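Finished taping the floor in the back room. Yellow tape, straight onto the carpet. Took a roll of Orner tape and most of an afternoon.

Each rectangle marks a spot that stays clear or holds one thing. Toivo wanted them square to the wall. I went with the angle people walk at.
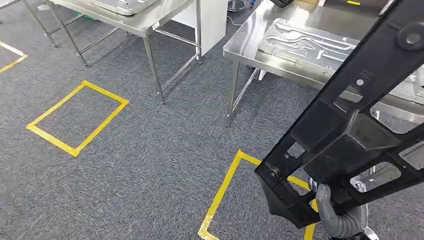

Carpet tape does lift if you drag a table over it. Pick the table up — two people, one at each end.

Steel tables stay. I looked at the Favodby ones at 155 each and they had painted tops. Painted tops scratch under sheet metal.

One panel per table, laid flat, ribs running the long way. No stacking.

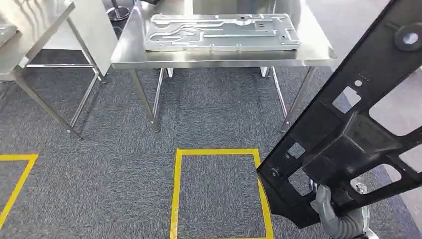 Geraghty yard, January 10, 2026

Moved the last of the panels over. Wiped the tabletops first, grit marks everything.

Bars are next. Still deciding between a rack and a shelf.
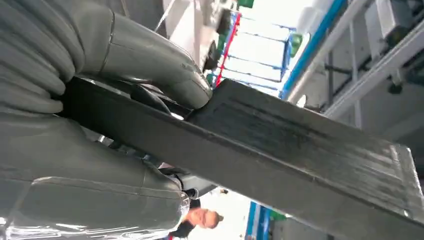
Leaning toward the rack. Gobnait has one from Raden, 76 secondhand, and she's happy with it.

Will post the layout when the rack is in.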